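Last updated: August 5, 2021

Teaching by hand vs remote control – how many demos, and do I need to keep the room the same?

Posted in: Robots and automation

Hi all. Been given the job of showing our robot a tidying task at work. Open a tub, put small parts in, lid back on. Sounds easy, it isn't. We have a Nornari controller, so two ways to do it – grab the arm and push it through the moves by hand (the "free" mode), or sit back with the Dasell handset and drive it remotely.

Done 51 demos so far by hand. Played back, it gets to the tub fine, then goes wrong at the lid nearly every time. Comes in too low and shoves it along the table. Tried slowing down, no diffrence.

So questions really:

– is pushing it by hand worse than the handset for this sort of thing? My own arm must be in half the shots from the head camera
– how many demos is enough? Manual says 200, which is a lot of afternoons
– does the stuff in the background matter? Chairs get moved, people leave boxes about. Do I need to clear the lot every time or is that daft
– do I throw away the bad ones or keep them

Not a programmer, please keep it simple. Thanks

2 answers

Answer 1

use the handset. by hand is ok for big moves but you end up fighting the joints and the wrist twists a bit without you noticing. also yes your arm will be in the shot and the robot then learns from pictures with an arm in them which it wont have when its on its own. 200 is fine just do it

Answer 2

Bit more detail as we went through the same thing last October with a Ruchti arm, older than yours I think.

Hand guiding first. Not useless. Good for finding out where the arm can reach and for saving a few fixed points, e.g. the start pose. But for anything where the camera picture is part of what it learns, drive it remotely and stand well out of the way. We mixed both kinds in one batch and it was a mess. Had to sort them into two folders afterwards, took ages. If you keep your 51, keep them seperate.

The lid. Guessing here, but going in low usually means your demos aren't all approaching from the same height. When you push by hand you go the comfy way for your own shoulder, which changes as you get tired. With the handset do it in stages: stop above the lid, open the fingers, straight down, close, small lift, then across. Put a clear pause above it every single time. Ours went from hopeless to mostly working after we redid just that bit – 53 new demos, all with the pause. Didn't touch the rest.

Also check the wrist camera picture before you start. Both fingertips should be in view at the bottom. If the camera has slipped round on its bracket your old demos and new ones won't match and you'll be chasing your tail. We put a paint mark on the bracket.

How many – I'd stop thinking about a total. Do a batch, train, watch it fail, then do more demos of whatever it failed at. Six or so positions for the tub to begin with, bit of a turn on each one. If the tub is always in the same place it just learns the place.

Bad ones: if you fumbled and recovered, keep it, handy for it to see a recovery. If you knocked the thing on the floor or gave up, bin it. Write down which is which AT THE TIME. You will not remember.

Background. No, don't clear the lot. We did at first, lovely tidy room, then it got confused the day someone wheeled a chair in. Now we leave the ordinary clutter and let it shift a bit from one batch to the next. What does matter is light – we had one lot done with sun coming in and one lot after dark and they behaved like two different robots. And don't change anything in the middle of a demo.

If you have the Sanduser viewer, scrub through the recordings with the wrist and head views open together. You spot lid trouble much quicker that way. Free version does it.

Few from our own place so you can see how much stuff we leave in, wrist views and head views both:
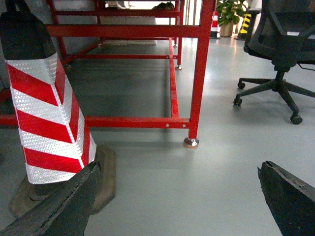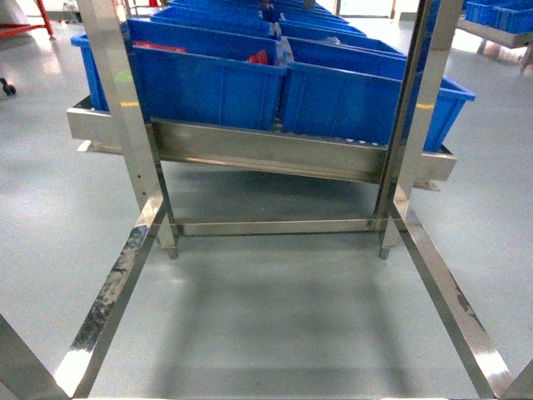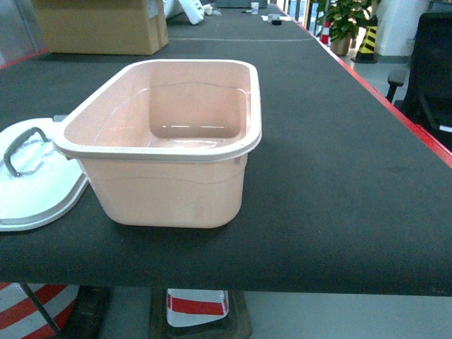
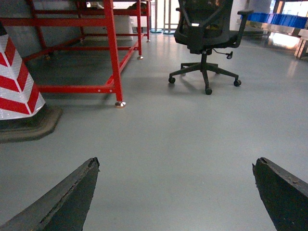
1 and 4: wrist view, both fingertips showing. 2: head view, blue bins on the steel rack. 3: head view, pink tub with its lid off to the left.

Oh and one more thing, restart the handset between batches. Ours drifts if left on over lunch, the arm creeps sideways ever so slightly and you only see it when you look back later. Maybe fixed on the newer ones.

Comment from the asker: thanks, really useful. Just looked back and I do come at the lid from all sorts of heights. Will start again with the handset and do the pause. Didn't know about the viewer, downloading now

Contact us | Copyright 2021 | Back to top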